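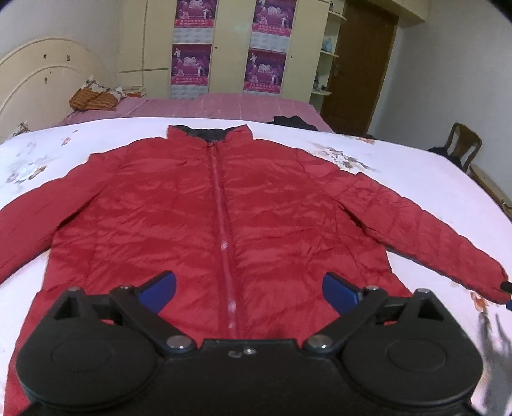 Begoñe Pacheco asked whether we could please settle the coats first, before the tea and the long talk about the hall, as the cold has come early to Gasgate this year and people are already asking at the door. Everyone was happy with that, so the order of business was turned around.

Home | Minutes | Coat Swap | Contact

Gasgate Neighbors' Clothing Swap
Minutes of the meeting of November 7, 2024

Coats and jackets

We talked for quite a while about how jackets should be folded, which some of us had not expected to enjoy as much as we did. The quilted ones are the trouble. Stuffed into a bag by the armful they take up a whole shelf and come out looking tired. It was agreed that each one will be laid flat on a bed or a big table, front side up, with the zipper closed and the sleeves spread out to the sides. Then smooth it down with the palms, bring the sleeves in over the front, fold the hem up toward the collar, and press gently to let the air out.

There was some back and forth on whether the sleeves go in front or behind. The Plevia Street helpers have always folded them behind, and they made a good case for it — the front stays neat and people can see the zipper right away. In the end we left it to whoever is folding, so long as a whole box is done the same way.

Please lay a clean sheet down first. An old flowered bedsheet is just fine and a good deal kinder to a glossy shell than a bare table top. Do check the pockets, too. Last March we handed on a coat with somebody's house keys in it, and it took 5 phone calls to get them home again.

Sorting

The count so far is 82 coats and jackets, children's sizes included. Mrs. Hyvönen offered her spare room for the overflow, and was thanked very warmly. Labels will go on the short end of each box, with size and color, in large letters.

Zippers and small repairs

Birnov Tailoring has kindly said it will mend stuck or broken zippers for us at no charge, up to 4 a week. Anything needing repair goes in the basket by the stairs with a note pinned to it, and please say on the note what is wrong!

Money

The account stands at $1,907. We agreed to buy more hangers and to leave the rest alone until spring.

The meeting closed with soup, and a good deal of it.

Comments

Plevia Street folder: Behind! Sleeves go behind! But I will be good and match the box.

M.: Could we have a second basket upstairs for repairs? My knees would be grateful.

Gasgate reader: Is it all right to drop off a long winter coat that has lost its belt? It is still very warm.

Recent items
Minutes of the March meeting
How to label a box
Wanted: hangers of all kinds
Soup list and sign-up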